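Renu Sisodia
25/11/2021

Big shop day, and I have spent far too long in the cleaning aisle again. Thread, sorry in advance.

So the bathroom in the new flat has hard water marks on everything. Taps, tiles, the glass, the bucket. I'd been using the Kiditz spray my sister swears by and all it did was make the place smell like a lemon.

Went in for ONE bottle of toilet cleaner. One! And then you get to the red shelves and there's the whole row of bathroom cleaner up top and the toilet stuff underneath, and my brain just goes blank.

Green or blue, that was my big question of the afternoon.

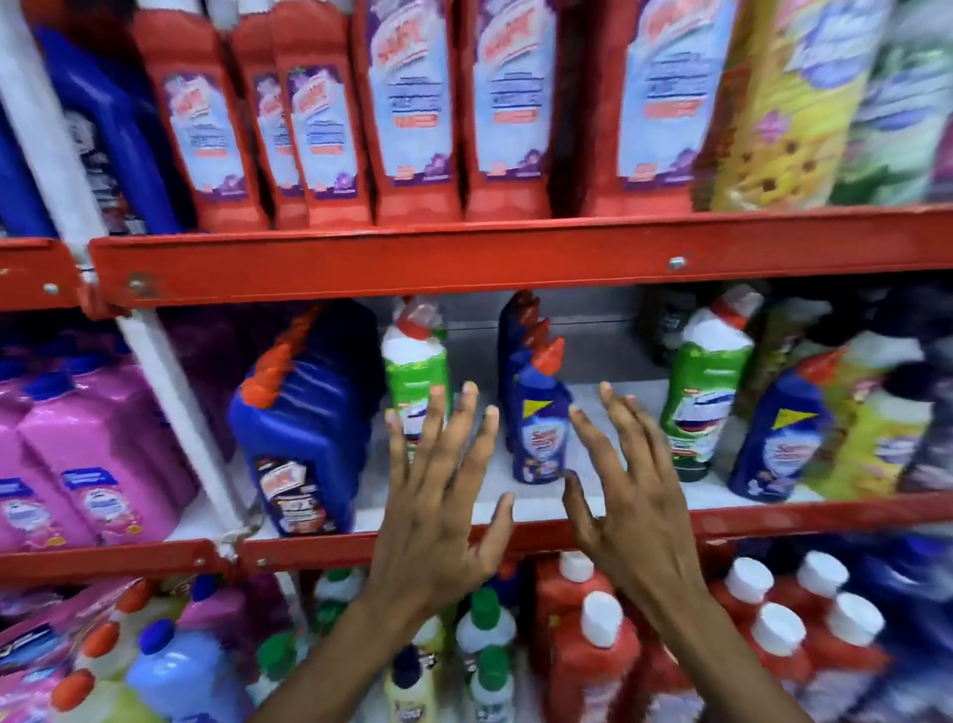 Red bottles on the top shelf, toilet cleaners on the middle one.

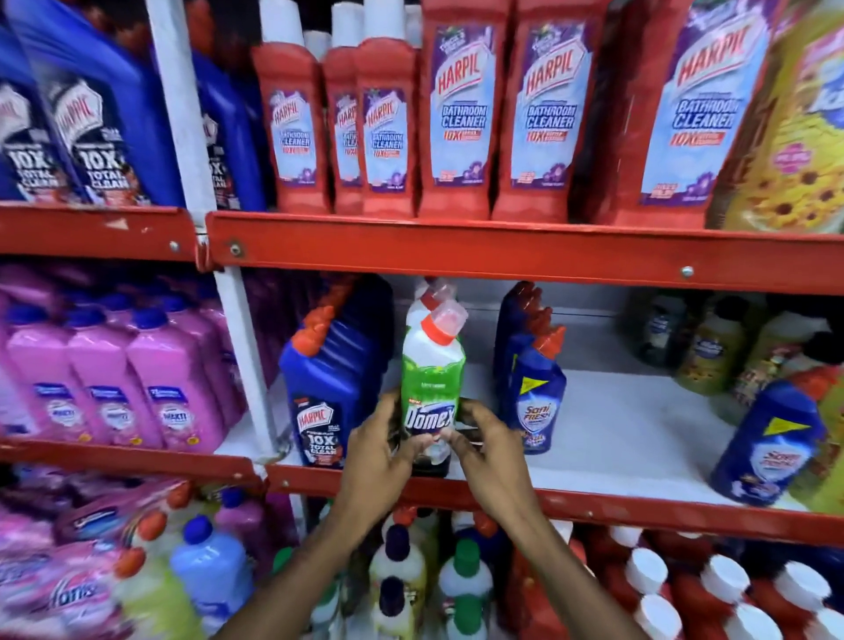

Anyway, people keep asking what I use where, so: red Harpic is for the tiles and the sink, blue Harpic is for the toilet. I mixed them up in my first week of living alone and my mom still brings it up at dinner.

Domex is what we had growing up, the green and white one. I go back and forth on it. Good under the rim, but I find the smell a bit much in a bathroom with no window - and mine has a window the size of a paperback.

Please please don't use two different cleaners in the bowl at the same time. Read the back of the bottle. One, flush, rinse, done.

My budget for cleaning stuff this month was 300 rupees, and the floor cleaner eats a good part of that before I even get to the bathroom. I've started writing the date on each bottle with a marker when I open it. The last toilet cleaner lasted me 33 days, and that's with me scrubbing twice a week.

Also got a new brush from Brovelel, the kind with the flat head. Long handle, stands up by itself in the holder. Will report back once it's been through a few weekends.

Next on the list is the kitchen sink drain, which has been gurgling since Monday - if you have a trick that isn't baking soda and vinegar, tell me. I've tried it 2 times and the drain doesn't care.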